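Gripper comparison at Clunau: first results

2018-01-17

Since September our group at Clunau has compared two sets of fingers for the parallel gripper, the Mustmont set and the older Bloxham set. Many readers asked us when the results would come, so we give now the first part.

The task is eggs. We chose it after long discussion, as an egg shows very quickly if the closing force is wrong, and it is cheap to replace. One arm holds the bowl by the rim and the other arm moves the eggs between bowl and carton. We also use the wrist cameras, and we look at how much of the fingers they can see when the gripper is closed.

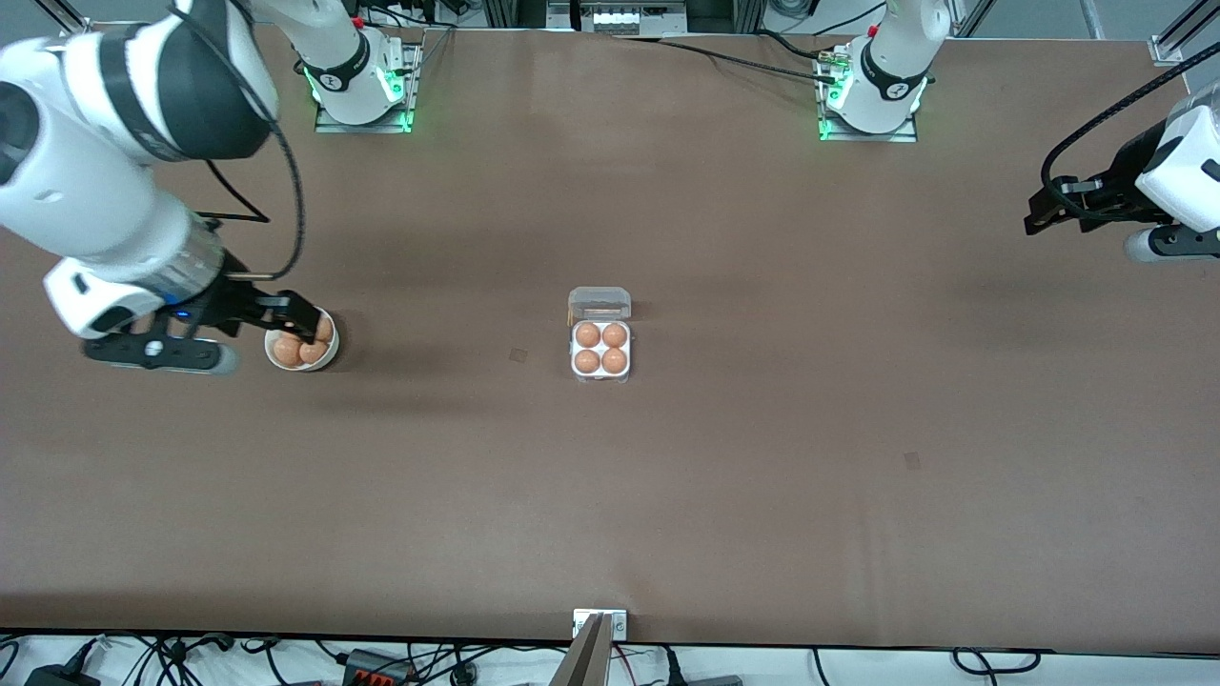
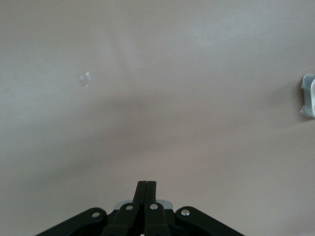

The two-arm table, and the closed fingers from the wrist camera.

With the Mustmont fingers we made 60 runs and lost 4 eggs. With the Bloxham fingers, in the same number of runs, we lost 9. The difference is smaller than we expected. Most of the losses came in the moment of release, when one finger opens a little before the other and the egg turns in its cup. For this problem we have changed the opening speed in the Petent controller, and we will repeat both series with the new value.

A second point is the cable. On the long movements it pulls at the wrist, and the position error becomes larger. We would be glad to hear how other groups guide their cables.

The log files of all runs are on the shared drive in folder 1442. Please write to us before you use the force data, because the zero point was set again in the middle of the Bloxham series and the values must be corrected.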